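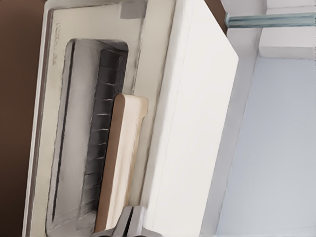

烤面包机，一片吐司立在槽里（渲染图）

# 吐司冷冻以后直接烤，还是先解冻？

**发帖：北窗晾衣** | 2022年11月 | 版块：早餐与面包

搬到 Skunside 以后离面包店远了，改成一次买一整条，切片冷冻。买的是 Dahlgren 家的白吐司，标称 500 克，我称过一次，去掉袋子是 487 克，这个先不计较。

问题是冷冻之后怎么烤。我现在的做法是从冷冻室拿出来直接放进去，4 档。结果表面颜色够了，掰开中间还有点凉，边上却已经硬了。提前拿出来放室温 15 分钟再烤，中间没问题，但表面会返潮，烤完皮没那么脆。

早上出门前时间有限，想问问大家都怎么处理。机器是 Zelitz 的老款，没有单独的解冻键。

---

**2楼 半斤黑麦**

直接烤，不解冻。你这个情况是档位太高。降到 2 档先走一遍，弹起来以后等半分钟，再用 3 档走一遍。第一遍把冰化掉，第二遍上色。没有解冻键的机器都可以这样用，有解冻键的也无非是把时间拉长一点。

另外看看你切多厚。超过两厘米的，怎么烤中间都慢。

---

**3楼 郭家阿姨**

我不同意直接烤。冷冻面包片表面多少有一层霜，直接进机器，霜化成水，先把面包蒸了一遍，口感是韧的。我家都是前一天晚上拿出来，连袋子放冷藏，早上正好。不占早上的时间，也不会返潮，水汽都在袋子内侧。

---

**4楼 半斤黑麦**

回3楼：冷藏室那个温度，淀粉老化最快。面包放冷藏一晚上，跟放了好几天的差不多。有霜说明袋子没排气或者封得不严，应该去解决霜的问题。

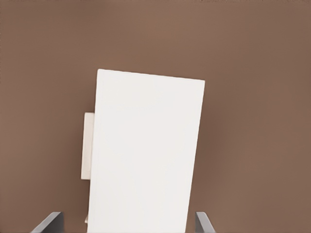

排气不需要抽真空机。密封袋留一个小口，用手从底下往上压，压到袋子贴住面包再封口。白吐司软，刚买回来容易压扁，先平铺冻一个小时，冻硬了再装袋排气。片和片之间垫一张烘焙纸，拿的时候不用掰。

---

**5楼 郭家阿姨**

老化我知道，可是再烤一次，热了就回软了，吃不出来。你们说的这些我都试过，最后还是冷藏过夜最省事。一家人口味不一样，我不觉得只有一种对。

---

**6楼 河堤散步**

两边都有道理，看你吃的是什么。

白吐司、牛奶吐司这类含油含糖的，老化慢一些，冷藏一晚影响不大。法棍、乡村面包这类没油没糖的，放冷藏就很明显，发干掉渣，建议直接烤。

Aoife Ó Gríofa 那本讲家庭面包的小册子里有一章专门写保存，她的意见是室温只留两天之内要吃的，其他全部冷冻，冷藏一概不用。我照着做了一个冬天，没什么可抱怨的。就是她假定家里有烤箱，用烤面包机的人要自己换算。

---

**7楼 北窗晾衣（楼主）**

谢谢各位。今天早上试了2楼的办法，2 档一遍，3 档一遍。中间热透了，边上也没有硬。缺点是时间比原来长，两遍加起来够我把咖啡滴完。

厚度量了，一厘米半多一点，应该不算厚。霜确实有，我之前就是把原包装袋拧一下用夹子夹住，没有排气。

还想问一下，冷冻的吐司各位一般放多久？店里贴的纸条上写的是一个月。

---

**8楼 盐少许**

一个月差不多，再久也不会坏，就是有冰箱味。我家冷冻室里有鱼，放到第三周就能闻出来了。套两层袋子会好一点。

---

**9楼 半斤黑麦**

室温的话，Dahlgren 的白吐司我这边最多放 4 天，再往后边角就开始有霉点，夏天更短。所以买回来当天就该冻，别等吃不完了再冻。冷冻只能停在你放进去那一刻的状态，放进去的时候已经干了，拿出来当然还是干的。

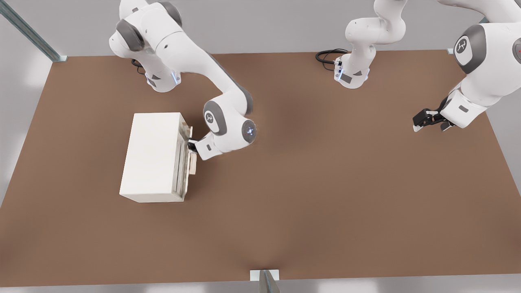 还有一点，切片要等面包完全凉透。热着切，断面会粘，冻完以后那一面发硬。要是让店里切，也先问一句出炉多久了，有些店排队的人多，没凉透就上切片机。

---

**10楼 盐少许**

补充：接渣盘记得清。冷冻面包掉的碎屑比新鲜的多，积多了会有焦味，串到面包上，很多人以为是面包的问题。拔了插头、等机器凉了再抽出来倒。

---

**11楼 梧桐二期**

说一句不一样的，我觉得烤面包机不适合冷冻面包，平底锅更好。小火，不放油，盖上盖子焖一分钟，开盖翻面再烙。盖盖子那一分钟就是解冻。颜色自己看着来，不用猜档位。我原来那台 Punico 坏了以后就没再买新的。

---

**12楼 半斤黑麦**

平底锅能用，但是只有两面接触的地方脆，边上一圈还是软的。要给几个人做早饭的话，一锅也放不下几片。

---

**13楼 梧桐二期**

边上软我倒是喜欢。我一个人吃，一锅够了。

---

**14楼 郭家阿姨**

平底锅我赞成，抹了黄油的那种尤其好。不过楼主早上赶时间，还要洗锅。

---

**15楼 河堤散步**

回楼主关于时间的问题：第一遍可以在你洗漱的时候走，弹起来放着不用管，等咖啡好了再走第二遍。中间隔几分钟没有影响，余热还会继续往里面走。只是别隔太久，凉了皮会韧。

---

**16楼 北窗晾衣（楼主）**

好，顺序我调一下。周末新买的一条会先平铺冻硬再排气装袋，看看霜能少多少。冷藏过夜也拿两片试试，同一条面包比较才公平，回头来更新。

---

**17楼 郭家阿姨**

冷藏那两片记得封好口，别跟葱放在一层。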